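Drive carrier (desktop computers)

A drive carrier, also called a caddy or sled, is a plastic or metal holder that lets a hard drive slide into the cage of a desktop computer case. Carriers are often sold as "tool-free," a term that deserves some caution. Many designs still rely on a screw somewhere, and the cables have to be unplugged by hand in any case.

Layout

In many office towers the cage sits under the power supply, with the carriers side by side. Colored plastic usually marks the parts meant to be touched.
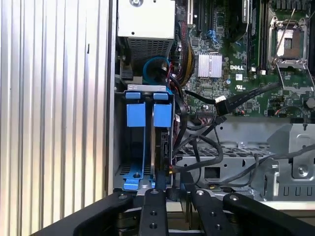 Color marking is a habit of manufacturers and has never been a standard. Blue may mean a latch in one case and a cable in the next. The repair writer Remedios Cantero has argued that it mainly helps people who already know where the latch is.

Claimed benefits

Sellers of refurbished machines commonly say that carriers cut service time. The figures are thin. A survey by the parts dealer Tralbridge covered 583 drive swaps and reported large savings, but it did not say how many cases had been opened before.
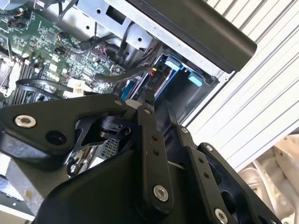

Claims about reduced vibration are weaker still. Any effect depends on how tightly the drive is held, and old plastic can lose its grip. Replacement carriers described as "universal" often fit only one family of cases.

See also: Drive bay; Computer case; Hard disk drive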